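Notebook, December 26, 2021

Phone audio hiss, Vuda handset, continued.

Spent the morning on the "firmware fixed it" claim. Not convinced. The new build went on last night and the noise with the Brosness earbuds is still there at low volume, same faint hiss between tracks, same tick about a second after playback stops. The release note says "improved audio stability" and I have no idea what that is supposed to mean.

Ran the silent file 19 times on each build. Old build averaged 1,697 on our noise score, new one 1,665. Someone will want to call that an improvement. I moved the plug a quarter turn between runs and got a bigger swing than that, so I'd leave it out of any summary.

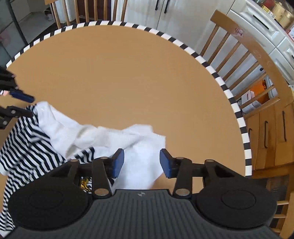
Striped garment on the round table.

Swapped in the Iglesias headphones, which are much harder to drive. No hiss I could hear. Could be the higher impedance hiding it, could be my ears after three hours of this. Want a second listener who hasn't been told which build is which.

The Trollari adapter makes the tick go away completely. That points at the output stage powering down in the phone, and I don't see how a software update gets blamed or thanked for it. Still need to try a second handset before I put that in writing. The one we have was bought used.

To do: blind test, other handset, charger unplugged for all runs. Ask for the February build again and compare.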